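Section 3: Setting up Quiet Driving on your Istoveck hub

Right, you've got the hub stuck to the dash and it's talking to your phone, so now for the bit I bought mine for. Quiet Driving holds back your messages and calls while the car is moving, and hands them over once you've parked. I set it up in my own car first and then in my wife's, and the second go was far quicker (I'd stopped skipping steps by then!).

Do all of this with the car parked and the handbrake on. Please don't try to finish it off at the traffic lights.

1. Open the Istoveck app and tap Vehicles. Pick your car. If you share it with somebody, make sure it's your phone listed as the driver's phone and not theirs – I got this wrong and spent a week silencing my wife while she sat in the passenger seat.

2. Tap Quiet Driving and slide the switch across. The light on the hub goes from white to green.

3. Choose the speed it kicks in at. It comes set to 7 mph, and I'd leave it there. I tried a higher figure and my phone kept buzzing in the queue through Ulcombe, exactly when I was tempted to pick it up.

4. Go to Allowed Callers and add the people who can still ring through. You can have up to 3. They'll come over the car speakers, and texts from them still wait.

5. Write your auto-reply. There's a limit of 50 characters, so keep it short. Mine says "Driving, will ring you when I stop."

6. Tap Save, then wait for the double beep before you close the app. No beep means it hasn't saved, so tap again.

Note: if you use the Samer mount with the built-in charger, plug the phone in before you start the engine. Plugging in halfway through a journey makes the hub think it's a new phone and everything comes flooding in at once.

Note: sat nav directions carry on as normal. Put your destination in before you set off, though, as the keyboard locks once you're moving.

Caution: Quiet Driving doesn't make hands-free calls safe. Your mind still wanders off with the conversation, and I've sailed past my own turning more than once while chatting away. If a call looks like being a long one, pull in somewhere sensible.

Caution: don't stick the hub where the airbag cover opens. Check your car's handbook if you're not sure where that is.

To test it, get a friend to text you while another friend drives you round the block. You should hear nothing until you've parked, and then one chime.

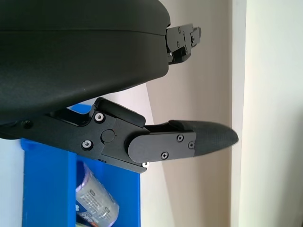

Santoro: Mine wouldn't do the double beep at step 6 until I'd switched off battery saver on the phone, so that might be worth adding. Fine ever since, and I've kept the 7 mph setting too.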